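Home | Kitchen | Laundry | Workshop | Ask Borghild

Getting Tape Off Without Leaving the Goo Behind

By Borghild Lunde
13 Aug 2024

951 shares | 30 comments

I go through a shameful amount of masking tape. I label leftovers with it, I mark where the pictures are going to hang, and when I set up for a big family supper I tape out the whole table first so I know where everybody's plate will land (my sister Eltness-side of the family is large, and elbows are a concern!). Blue painter's type is my favorite, as it comes up more kindly than the cream-colored kind my father kept in the garage. 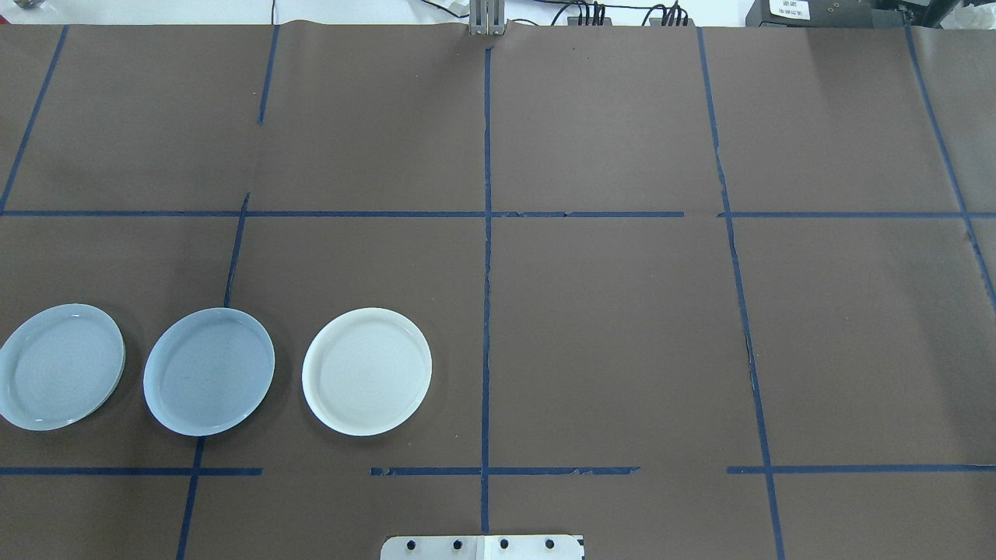 The trick with any tape is to pull it low and slow. Fold the end back on itself until it's nearly flat against the surface, then draw it along steadily, as if you were peeling a very long potato. Yank it straight up and you'll lift varnish, paint or the top layer of your good shelf paper, and then you've got two jobs.

If it's been down since last October and doesn't want to budge, get out the hair dryer. Set it on low, hold it a hand's width away and warm a short stretch for 30 seconds before you try again. I do this on the pantry shelves every spring with the radio going, and it's a rather pleasant half hour.

For the sticky shadow that stays behind, a dab of plain cooking oil on a soft rag is where I start. Let it sit 30 minutes, wipe, then wash with warm water and a drop of dish soap. Keep oil off bare wood and wallpaper – it soaks in and you'll be looking at that spot for years.
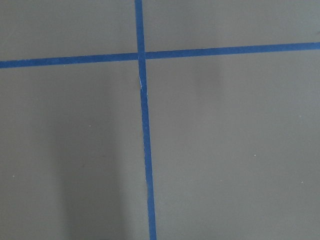 Rubbing alcohol is quicker on glass and glazed tile, but do try it in a corner first, and never on shellac. An old plastic card makes a lovely scraper too. Mine came from a hardware store called Grukska that closed ages ago, and it has outlived 2 kitchen floors.

Store your rolls on their sides in a lidded tin, away from the stove. A roll that has gone brittle can sometimes be coaxed back with ten seconds in the microwave, provided the core is plain cardboard.

Next time, candle wax on tablecloths!

30 comments | Share | Print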